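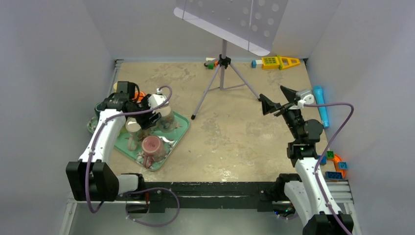 Fig. 1 : Poste à deux bras, plateau à mugs côté gauche, pupitre au fond.

Séance 2 : Enregistrer des démonstrations par téléopération

Responsable de TP : Janaína Bezerra. Version de juin 2018.

1. Principe

L'opérateur montre la tâche en pilotant les bras à distance. Le système enregistre les positions articulaires, l'ouverture des pinces et les images des caméras. Ces enregistrements servent ensuite à l'apprentissage par imitation (séance suivante).

Deux modes sont à connaître :
- le guidage manuel : on saisit le bras et on le déplace soi-même. Simple à mettre en place, mais les mains de l'opérateur entrent dans le champ des caméras ;
- la téléopération : on agit sur un dispositif maître et le bras suit. C'est le mode retenu pour ce TP.

2. Choix du bras

Sur la fig. 1, la pince gauche est au-dessus des mugs et la pince droite est vide, ouverte. Quand un seul bras travaille, l'autre reste immobile, mais ses positions sont enregistrées quand même. Ne pas le débrancher.

Pour un mug, deux prises sont possibles : par l'anse ou par le bord. Choisir une prise et s'y tenir pendant toute la série. Un mélange des deux dans un petit jeu de données donne souvent une trajectoire moyenne qui ne saisit rien.

3. Objets voisins

Les objets qui ne font pas partie de la consigne restent sur la table. Leur disposition peut changer entre deux essais, jamais pendant un essai. Attention au pied du pupitre, proche de la pince droite : l'approcher lentement.

4. Déroulement

Lancer Druvano, charger le profil du poste, vérifier les deux flux des poignets. Contrôler que les câbles gardent du mou quand le poignet tourne. Démarrer l'enregistrement avant le premier mouvement et l'arrêter une fois la pince rouverte. Un essai hésitant mais réussi se garde. Un essai avec collision se marque « rejeté », sans l'effacer.

Le jeu fourni par Marcelino Rangel compte 169 essais, dont 127 retenus.

5. À rendre

Le fichier des essais, le journal des rejets avec le motif de chacun, et une page sur la prise choisie. Dépôt sur l'espace Skulta du groupe.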